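Corkgate review: a tiny railway puzzler that ate my evenings

I bought Corkgate on a whim after finishing Zorndale, mostly to have something small on my phone for the train, and I've now played it in bed, in the bath (careful there) and once through an entire episode of something I was supposed to be watching. It's wonderful! It comes from a little studio called Zinda, and if you've any fondness at all for signal boxes, points and slightly grumpy stationmasters, I think you'll get on with it.

You run the goods yard of a harbour town. Wagons come in at the top of the screen, each one marked for a particular ship, and you have to shunt them into the right order before the tide goes out. You do that with one engine and however much track the level gives you, which is never quite enough. Drag the engine to move it, tap a set of points to switch them, hold a coupling to break it. I had all of that in my fingers within a couple of minutes and the game hadn't stopped me once with a pop-up.

The campaign has 36 yards spread over five docks. The first dock is gentle, with short sidings and a generous tide, and I'd cleared it before my tea had gone cold. Then the second one brings in the turntable and everything gets a lot more interesting. A wagon that's facing the wrong way can't be loaded, so you're suddenly thinking about direction as well as order, and there's one yard (Gull Steps, you'll know it when you reach it) where I spent most of a lunch break pushing the same barrel wagon round and round before I saw how it went.
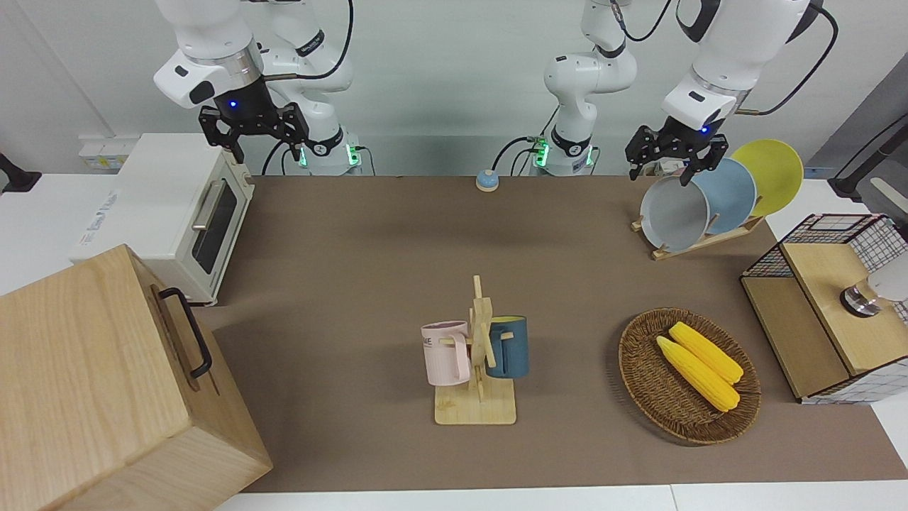 What I love most is that you can rewind as far as you like. Hold two fingers on the screen and the whole yard runs backwards, smoke going back into the funnel and all, with a lovely reversed chuffing noise. There's no penalty for it either. You get a brass badge for finishing under the target number of moves, but a rewound move doesn't count against you, so I felt free to try daft things just to see what would happen. Quite often the daft thing was the answer.

Zorndale had the same sort of cosy look but it was always nudging you back to the start of a level, and I gave up on its last few stages. I've had no urge to give up on this one. Even the storm yards, where the points freeze in whatever position you last left them, feel fair once you slow down and look at the whole layout.

The music deserves a mention too. It's all accordion and soft brushed drums, and it builds as the tide drops, so you can hear how you're doing without glancing at the clock. I usually play phone games on mute. I've been playing this with headphones on – and humming the third dock's tune while doing the washing up.

Now for the niggles. The text on the wagon labels is small, and on a busy yard I mixed up the anchor and the arrow more than once. There is a large label setting, but it's tucked away under Sound for some reason. Also, the daily yard appears at four in the afternoon and vanishes 24 hours later, with no way of going back to one you missed. I'd happily have an archive of those. And the tablet version, which I tried for an evening, leaves wide empty borders either side of the yard. It plays fine, it just looks a bit lost.

Battery use was good on my phone, a fairly old Nishimura that struggles with anything in 3D. It got warm on the last dock, where there are cranes swinging and gulls everywhere, but it never stuttered. The whole game works offline apart from the daily yard, so tunnels are no bother.

You pay once, there are no adverts, and the only extra is an optional pack of engine colours. I bought the green one. It took me some five weeks of commuting to get through everything, and I still have a handful of brass badges to collect, including the one for Gull Steps, where I'm two moves over the target and fairly sure the answer is in the top siding.

Score: 5 out of 5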